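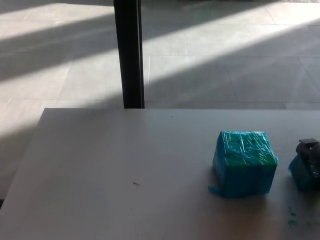 Objet : Re: Filmage des blocs avant dépôt en réserve
De : Orla Conneely
À : liste Conditionnement – site de Wusmont

Mesdames, Messieurs,

En réponse au message de Mme Kikuchi, reproduit plus bas, le service de la réserve apporte les précisions suivantes.

Le film étirable translucide demeure le conditionnement retenu pour l'ensemble des blocs de la série Cârstea. Chaque bloc est filmé séparément, y compris lorsque plusieurs pièces partent pour la même destination. L'extrémité du film doit être rabattue et pressée contre une face latérale. Une languette laissée libre s'accroche aux pièces voisines lors de la mise en caisse, et nous avons dû reprendre plusieurs emballages en octobre pour ce motif.

Les plis et les reflets du film ne constituent pas un défaut. En revanche, la couleur d'un bloc ne peut être contrôlée à travers l'emballage : les nuances de vert et de bleu doivent être relevées sur la fiche avant le filmage.

Les caisses Karnard acceptent une charge maximale de 28 kg. Il convient de s'y tenir, même si le volume disponible permettrait d'ajouter une pièce.

S'agissant des fournitures, il reste environ 400 m de film. Une commande a été transmise à Kellov – le délai de livraison ne nous a pas encore été communiqué.

Je vous prie d'agréer, Mesdames, Messieurs, l'expression de mes salutations distinguées.

Orla Conneely
Service de la réserve

Sayaka Kikuchi a écrit :
> Mesdames, Messieurs,
> Pourriez-vous confirmer que les blocs doivent être filmés un par un ? La consigne affichée à l'atelier autorise le filmage par deux.
> Je souhaiterais également savoir si les couleurs peuvent être vérifiées après emballage.
> Avec mes remerciements,
> S. Kikuchi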